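Household and Workshop Tips
Updated 7/26/25

# Can a machine do it yet? Hooks, boards and other small fixings

The Rerkolen Home Maintenance Service receives regular enquiries from members who wish to know which chores may reasonably be handed to a machine. This page deals with hooks and the surfaces that carry them. The advice applies equally to a kitchen, a laundry or a small shop floor. It replaces the May edition.

## Preparing an old board

Most trouble with hooks begins with the surface. Stained and varnished timber holds dust, old glue and flakes of finish, and a backing plate fixed over these will seldom stay put.

- Scrape away loose paint, paper and tape with a plastic scraper. Work along the grain.
- Wipe with warm water and a little dish soap, then again with clean water. Leave overnight.
- Sand lightly where the finish has lifted. There is no need to strip the whole board.
- Test a ragged edge by hand. Wood that crumbles should be cut back before anything is hung near it.

Members often ask whether a machine can take over this stage. In the view of the Service it cannot, at least in an ordinary home. Judging how much old finish to leave is a matter of touch, and the arms tested so far either skate over the surface or dig in.

## Fixing and checking the hook

A wooden backing block spreads the load and spares the board. Drill pilot holes, use two screws where the block allows it, and tighten by hand at the end. Adhesive alone is suitable for tea towels and light utensils only.

Machines do somewhat better here. The Gundden arm in our Pliltumen workshop was given 142 attempts at reaching a hook and closing on it, and completed 41 without help. Hooks on the underside of a shelf gave the most difficulty — the approach is from below, and a dark, marked surface leaves few clear edges to work from.

A curved white hook on a pale oval block is among the easier kinds to pick out against brown timber. Colour contrast helps people too, particularly in a dim cupboard.
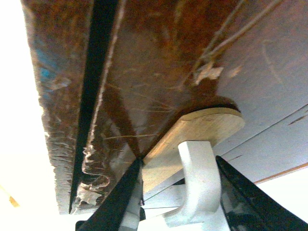

## What to keep for yourself

Nayeli Bañuelos, who prepares these pages, recommends that the following remain hand jobs for now:

1. Drilling overhead.
2. Any fixing above a stove or sink.
3. The final pull test. Hang a bag of the intended weight for 20 minutes and look for movement at the block.

Sorting screws by size, carrying tools and holding a light are within the reach of present equipment, although setting up may take longer than the chore. Allow 10 minutes for a small job before deciding that a machine is worth switching on.

Questions about hinges and drawer runners are answered on the Hrnčiar page.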